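Clusby bench set — README
last touched 23/11/2022, Ifor Parry

Read this first, then the labels file. Notes are short, sorry.

What's in it

Bench-top tidying with test tube racks. Tubes, racks, the table they sit on. 3,306 stills in 595 short runs, each run in its own folder, numbered in order of recording. No sound. Labels are per still, plain text, one line each.

Set up at Clarkthorpe in February, same bench all the way through. Lewis did the first pass of labels, I did the second. Where we disagreed the second pass wins.

The things on the bench

Rack — white plastic, rectangular, square openings in rows, open lattice sides. You see the table through the sides, so a tight outline of the rack will include some gray that isn't rack. We left it in. Don't trim it.

Tubes — clear. Hard to spot when lying flat, often just a shine on the table. Label is "tube" if you're sure, "clear_item" if not. Please dont guess glass or plastic from a still, we stopped doing that after the first week.

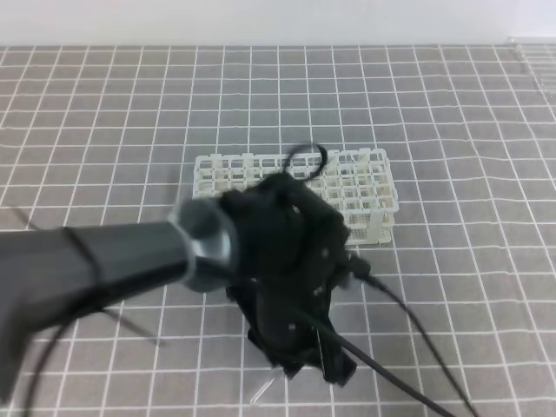 Rack near the middle of the table, no tubes visible in it. Small see-through item toward the bottom: clear_item.

Label rules, the ones people ask about

Rack partly hidden: still one rack, outline the visible part only.
Rack state is "none_seen" when no tubes show. We don't use "empty" as the back rows can be covered.
Anything blurred gets blur=1. Keep it in the set.
Cables are not labeled.
Reflections are not labeled, even the bright ones.

Known problems

13 runs have the rack state missing for the first still. Fill from the second one if you need it.
38 stills were labeled twice and both lines are still in the file — take the lower line.
Old copies used "holder" for rack. Same thing. Search and replace is fine.
Evik viewer sorts folder 10 before folder 2. Pad the numbers yourself or use the list in order.txt.

Splits

None supplied. Split by run and keep each run's stills together, neighboring ones look nearly the same and your scores will come out far too good.

Changes

Second label pass merged in. Tube rule rewritten. Fixed a seperate typo in order.txt that skipped a run.

Still to do: corner points for the rack, maybe row counts where the openings are clear enough.

Questions to Ifor. Give the run number and the still number.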